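# Uveo wrist camera and two-finger gripper set

Wrist-mounted camera and parallel gripper for light arms, supplied as a matched pair. Tried here on household laundry, against two other finger sets.

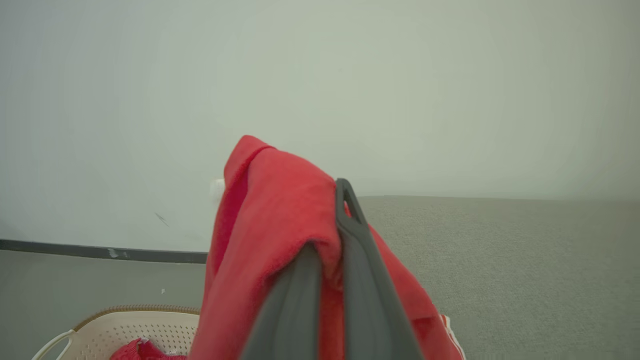 ## What you get

The set is made up of the gripper body, one pair of grey fingers, the small camera with its bracket, a flange plate, a one-piece cable for power and data, and a bag of screws. The flange plate fits the Akard arm without drilling. For other arms, check the hole pattern on the drawing before you order, as we can't take back a plate that has been cut or re-drilled.

The fingers are not a mirror pair. One is broad and smooth, with a slight curve. The other is narrower towards the tip and ends in a rounded hook with an open slot. They are fitted with two screws each and can be changed with the gripper still on the arm. Turn the power off at the arm first.

There is no controller in the box. The set runs from the tool port on the Akard arm or from the Umia control unit, which is sold separately. If you already have a Umia unit from the older range, it will need the September software or later. Earlier versions will open and close the gripper but won't pass the camera picture through.

## Basic figures

| Item | Value |
|---|---|
| Weight, with camera and bracket | 796 g |
| Length from flange to finger tip | 204 mm |
| Closing force, highest setting | 200 N |
| Force settings | 5 |
| Finger change | two screws per finger |
| Camera position | fixed, looking along the fingers |

The weight is for the set as shipped, with the standard fingers. Take it off the arm's rated load before you work out what you can lift. With cloth this hardly matters. With a full bottle of detergent it does.

## How we tried it

We wanted to know which fingers and which camera position would cope best with towels, as most of the questions we get are about cloth. Boxes and bottles are easy to show in a demonstration and most grippers manage them. A towel changes shape as soon as you touch it, and a pair of fingers that holds a box very well can slide straight off a fold.

The job was to take red towelling out of a plastic laundry basket on the floor, lift it clear and hold it up. We used a cream basket with small round holes in the sides, set down on grey carpet near a wall. The arm was the Akard throughout and the control unit was the Umia. Three sets of fingers were compared:

- Uveo standard fingers, as supplied with this set
- D'Souza flat fingers, with rubber pads
- D'Souza narrow fingers, without pads

The same operator drove the arm for all of them, using the wrist camera picture only. Looking across at the basket was not allowed, as many buyers will be working from a screen in another room.

## Results with cloth

**Uveo standard fingers.** These did best on thick towelling. The hooked finger goes in behind a fold and the broad one closes up against it, so you can take hold of the middle of a towel without hunting for a corner. The cloth ends up draped over the top of the hooked finger and hangs down on either side. It stayed put at the second force setting, and we saw no need to go higher. At the top setting the fingers leave a flat mark in the pile, which brushes out.

They are less good with thin cotton. A tea towel can work its way into the slot in the hooked finger and stay there when the gripper opens. Opening and closing again usually frees it. If you handle a lot of thin cloth, order the blank tip, which has no slot.

**D'Souza flat fingers.** A firm hold once the cloth is between the pads, and the gentlest of the three on the fabric. The trouble is getting the cloth there in the first place. The tips are thick and tend to push a towel down into the basket. They are a good choice for folded items in a stack, where you can come in from the side.

**D'Souza narrow fingers.** Easy to get into a crowded basket, and the best for picking out a single sock. They let go of heavy towels too readily, and raising the force only helped a little. We would keep a pair in the drawer for small items.

All three fit the same gripper body. The D'Souza fingers need the thin adaptor, which adds a few millimetres to the length. Remember to change the tool length in the control unit when you fit it, or the tips will touch down early.

## The camera

The camera sits close to the gripper and looks out along the fingers, so the fingers come up from the bottom of the picture and the thing being held is straight in front. This takes a short while to get used to if you have only worked with a camera on a stand. The view moves with the arm, and a small turn of the wrist makes a large change on the screen.

For close work we prefer it. You can see where the finger tips are in relation to a fold, and you can see which way the cloth is hanging. A camera on a stand loses sight of the tips as soon as they go below the rim of a basket.

The weak point is that a large item fills the view. With a bath towel lifted in front of the lens, a good part of the room is hidden, and sometimes the basket too. For lifting this is no problem. For putting the towel down again in a chosen place you'll want a second camera -- any fixed one will do, and the Umia unit has a spare input for it.

Strong colours are worth a mention. Red towelling came out bright and easy to tell from the wall and carpet, but two red items lying together are harder to separate, even in even light. We tried the camera's automatic colour setting both on and off, and left it off. With it on, the walls shifted towards green each time a towel filled the view.

## Force settings

The settings are stepped, and you choose one from the control unit or by a line in your own program. As a starting point:

1. Thin cloth, paper, empty packaging
2. Towels, jumpers, soft toys
3. Full cartons, shoes
4. Bottles and jars with a good grip
5. Hard, heavy items only

Keep hands clear at the two highest settings. The gripper stops when it meets resistance, but it stops at the force you have set and no lower.

## Fitting

1. Park the arm with the flange facing down and turn the power off.
2. Fit the flange plate with the four short screws.
3. Offer up the gripper so that the cable socket is on the same side as the arm's tool port, then tighten the four long screws.
4. Fit the camera bracket. It only goes on one way round.
5. Run the cable along the arm and fix it with the clips. Leave a loop at the wrist, big enough for the full turn in both directions.
6. Turn the power on and choose the Uveo tool from the list.
7. Open and close the gripper once with nothing in it. The unit uses this to find the end stops.

If the tool doesn't appear in the list, check the cable at the gripper end first. The plug needs a firm push -- it can look fully home when it isn't.

## Care

Wipe the fingers with a damp cloth. Lint gathers in the slot of the hooked finger and at the base of both fingers, where it can stop them closing fully. A soft brush will clear it. We did this at the end of each day of towel work. Don't use compressed air, which drives lint into the slides.

Clean the lens with a dry lens cloth. Avoid household glass cleaner, as it clouds the cover.

## Spares and extras

- Standard fingers, pair
- Blank tip for hooked finger, no slot
- Adaptor for D'Souza fingers
- Lens cover
- Cable, standard or long
- Flange plate, undrilled

Fingers are sold in pairs only. The long cable is meant for arms on a rail or a moving base and is too heavy for the standard clips, so order the larger clips with it.

Page last changed 02/02/2019: weight corrected to include the bracket, blank tip added to the spares list.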